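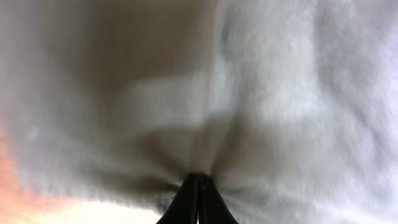 Selon Fedir Pasichnyk, on reconnaît un tissu à la façon dont il se plisse quand on le prend en un seul point, bien avant de le poser à plat. Il nous l'a dit dès la première séance de l'atelier Trallow et nous en avons fait notre sujet : les plis du linge blanc, comment ils naissent, et comment on s'en débarrasse au pliage.

Notre terrain, c'est la lingerie de l'internat. Une grande table, deux étagères, une fenêtre au nord (excellente pour voir les ombres !) et des piles de draps qui arrivent de la blanchisserie Ernimetti. Nous avons travaillé sur 60 pièces, draps plats et taies mélangés, toutes blanches pour que la couleur ne fausse pas le regard.

Ce qui nous a tout de suite passionnés, c'est l'étoile. Quand un tissu est pincé, les plis partent en éventail autour du point de prise, bien marqués tout près, puis de plus en plus doux en s'éloignant. Sur le blanc, on la lit grâce aux ombres, qui tirent sur le gris-brun. Nous avons passé des heures à en dessiner au crayon gras et Ctibor Urban en a rempli un carnet entier - ses planches sont en annexe 2.

Pour le pliage, nous avons comparé deux départs. Le premier prend le drap par le milieu, le laisse pendre, puis cherche les coins. Le second prend directement deux coins voisins. Avec le premier, il nous a fallu presque 30 secondes de plus par drap, et l'étoile restait visible au centre après le pliage. Sur les taies, la différence est minime et nous n'en tirons rien.

Un essai raté mérite sa place ici : le drap-housse. L'élastique ramène tout vers les angles, les plis se croisent et nos croquis sont devenus illisibles. Nous en avons essayé 9 avant de les retirer de l'étude, un peu à regret.

Reste la question de la table. La nôtre est trop courte pour un drap de deux places et le tissu glisse du côté de la fenêtre. M. Vondráček nous a proposé la salle de dessin pour le mois d'août, avec ses plans de travail que l'on peut mettre bout à bout. Nous y reprendrons les draps plats, cette fois avec du lin - nous avons hâte de voir ses plis, beaucoup plus cassants !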